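4.3 Setting up the bedding station for visitors

The Greltis bedding station is demonstrated with the hand-held grippers on every open day. Complete section 4.2 (charging and pairing) first.

1. Fit the sheet and pull it smooth over the mattress.

2. Place the duvet on the sheet.

3. Stand the navy card against the wall at the back of the bed. Do not remove the red marks on the wall.

4. Switch on both grippers and open a new session in Okine. Enter 3236 as the station code.

5. Begin the first fold when the visitors are behind the floor line.
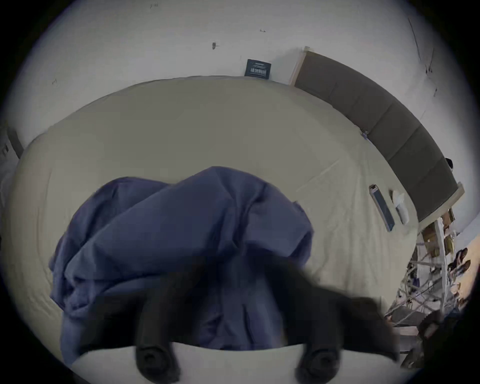
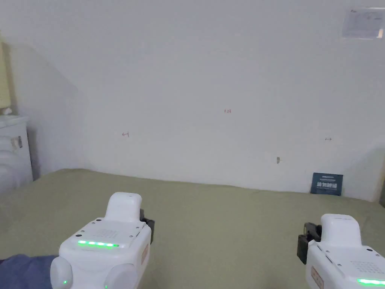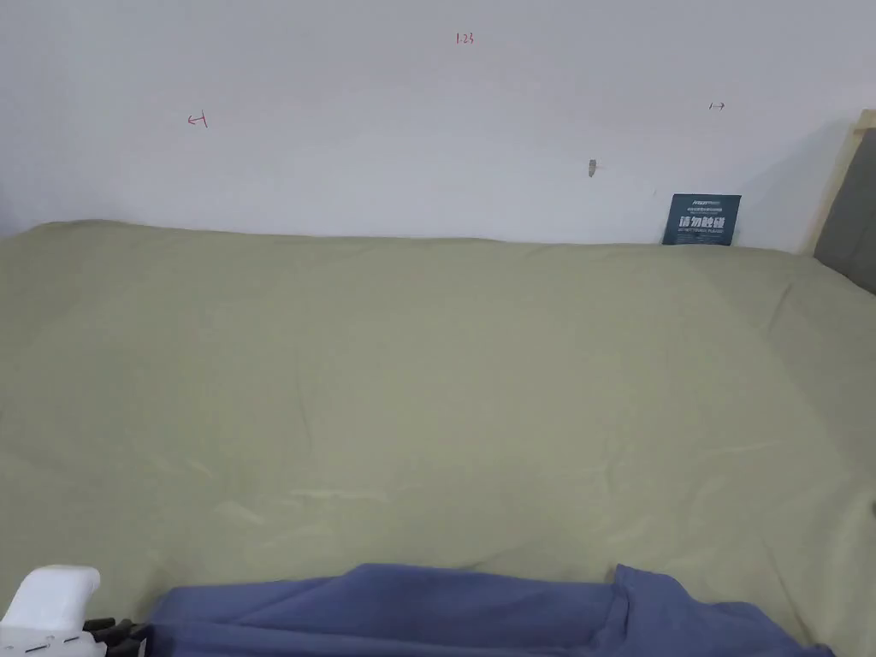

6. Keep each demonstration to one duvet. Longer sessions are split by Okine at 531 seconds and the second part must be named by hand.

7. At the end of the fold, release the fabric, withdraw both grippers and close the session before answering questions.

NOTE: If Okine reports error 56, the session was opened before pairing had finished. Close it and repeat step 4.

NOTE: Visitors may try the grippers only at the Mahmoudi bench. Units at that bench are set to reduced closing force.

CAUTION: Keep fingers, lanyards and loose sleeves clear of the jaws while a gripper is switched on.

For the timetable of demonstrations in the Zundberg hall, see section 4.5.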